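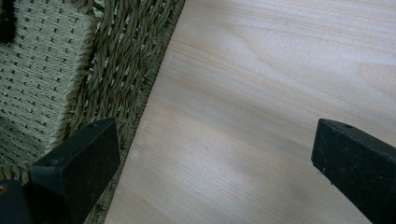

Ustden student manipulation project
Progress report, April
Prepared for the Plundis education fund

1. Status

The project is in its second funded term. Work this period covered hand-held demonstration recording for the sock-sorting task, which the team will enter in the Florasau student competition. Recording is on schedule. Policy training is behind schedule by 2 weeks; the delay is in the data conversion script, which dropped frames whenever the two gripper streams started at different times. The script has been rewritten and is under test.

2. Recording

Demonstrations are recorded by one student at a time, with a gripper in each hand, at the wooden table. Socks start on the tabletop or in the green woven basket, depending on the task variant. There are 4 variants. Variants A and B are complete. Variant C (dark items under light ones) is in progress. Variant D has not been started.

Each session is limited to 5 students. Operators change at the half hour. Episodes with a dropped item are kept and labeled separately.
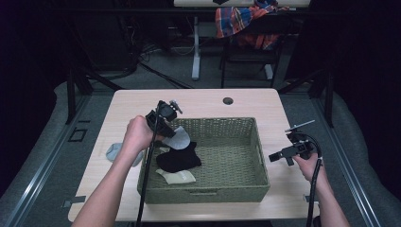

Eoin Corrigan commented on the draft that variant D should wait until a policy trained on A and B has been run on the arm, and asked what the team would do if the basket rim kept stopping the fingers. The plan has been changed on the first point. On the second, the students will record approaches from a steeper angle before any change is made to the finger geometry.

3. Equipment and spending

One gripper cable was replaced from the spares budget. No other hardware was bought. The Mac an tSaoi workshop cut new finger blanks at no charge; they have not been fitted. The unspent part of the travel line is carried forward to the competition.

4. Next period

Finish variant C. Close the conversion script tests. Train on A and B and report the grasp success rate for each. Submit the competition entry form, which needs a signature from the fund.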